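Left hand drops out during lid lift

busus_bench
Steamer task on the Gillombridge arm pair. Left hand stops reporting finger position after the lid comes off, 3 runs out of 100. No fault code. Right arm keeps moving, which worries me more.

paltport7
Connector at the wrist. Reseat it.

busus_bench
Reseated in March. Same rate.
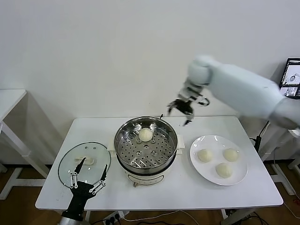 The right arm should hold whenever the left goes silent. It doesn't.

mabaso_k
Disagree with paltport7. Check the watchdog timeout, ours shipped set to 2 seconds.

paltport7
Still a connector.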